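살림 Q&A > 수납·정리

천 바구니에 옷 넣을 때 말아서 넣나요, 접어서 넣나요?

작성자 멜릴콤 / 2024-02-07 / 조회 297

안녕하세요, 매번 눈팅만 하다가 처음 질문 올려요! 이번에 서랍장을 하나 처분하면서 선반에 캔버스 천 바구니를 쭉 올려놓고 옷을 넣기로 했거든요. Mernuno에서 세일할 때 샀는데 윗단을 바깥으로 접어서 쓰는 네모난 거예요. 옆면이 흐물흐물한 편이라 반쯤 비어 있으면 자꾸 주저앉네요ㅠㅠ

티셔츠는 세워서 접어 넣으니까 그럭저럭 괜찮은데 문제는 두께가 있는 옷이에요. 맨투맨이나 후드는 접으면 바구니 위로 불룩 올라오고, 말면 또 며칠 못 가서 풀려 버려요. 동네 정리 모임에서는 어두운 옷은 돌돌 말고 흰 옷은 접어서 넣던데 이게 무슨 기준이 있는 건지 궁금해요. 그날은 물어볼 타이밍을 놓쳐서... 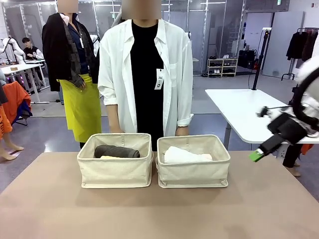
왼쪽 바구니가 말아 넣은 진회색 옷, 오른쪽이 접어 넣은 흰 천이에요.

바구니 폭은 30cm 정도 되고 선반 칸 높이는 그렇게 넉넉하지 않아요. 다들 어떻게 넣으시는지, 바구니 모양 잡는 요령도 있으면 같이 알려주세요!

답변 3개

Simin Mahmoudi (채택된 답변)

색깔 기준은 아닐 거예요ㅎㅎ 저는 구김이 덜 가는 옷은 말고, 셔츠나 면 원단처럼 자국이 남는 건 접어요. 말아둔 게 풀리는 건 마는 방법 때문일 때가 많아요. 맨투맨이면 밑단을 한 뼘쯤 뒤집어 놓고, 소매를 안으로 접어서 세로로 길쭉하게 만든 다음 목 쪽부터 꽉꽉 눌러가며 마세요. 마지막에 아까 뒤집어둔 밑단으로 전체를 감싸면 주머니처럼 딱 잡혀요. 저는 겨울옷을 이렇게 해서 12월에 넣었는데 지금까지 멀쩡해요!

후드는 모자를 몸판 쪽으로 먼저 접어 내리고 똑같이 하시면 되는데 솔직히 두꺼운 기모는 어떻게 해도 부피가 커요. 그건 한 바구니에 두 벌만 넣으세요.

주저앉는 건 바닥에 두꺼운 종이를 깔고 옆면에도 한 장 세우면 훨씬 나아요. 윗단은 너무 많이 접지 마시고요. 많이 접을수록 바구니가 얕아져서 옷이 금방 위로 올라와요.

Parvaneh Ranjbar

그냥 다 말아요. 편해요. 풀리면 다시 말면 되고요.

에르코라

윗분 답변에 하나만 보태자면 넣는 순서도 신경 써보세요. 가로로 눕혀서 쌓으면 아래 깔린 옷은 안 입게 되더라고요. 저희 집은 말아둔 것도 세로로 꽂아요. 위에서 보면 김밥 세워둔 것 같은데 꺼내기는 이게 제일 편해요.

그리고 선반 칸이 낮다고 하셨는데 바구니 위로 손 들어갈 틈은 꼭 남기세요. 저는 딱 맞게 맞췄다가 바구니를 통째로 빼야 해서 결국 선반 높이를 다시 조절했어요(나사 구멍 맞추느라 반나절...).

ㄴ 멜릴콤: 밑단으로 감싸는 거 방금 해봤는데 진짜 안 풀려요!! 감사합니다. 채택은 Simin 님께 드렸어요. 세로로 꽂는 건 티셔츠 칸부터 해볼게요.

ㄴ Simin Mahmoudi: 기모바지도 같은 방법으로 돼요, 허리 쪽 뒤집어서요~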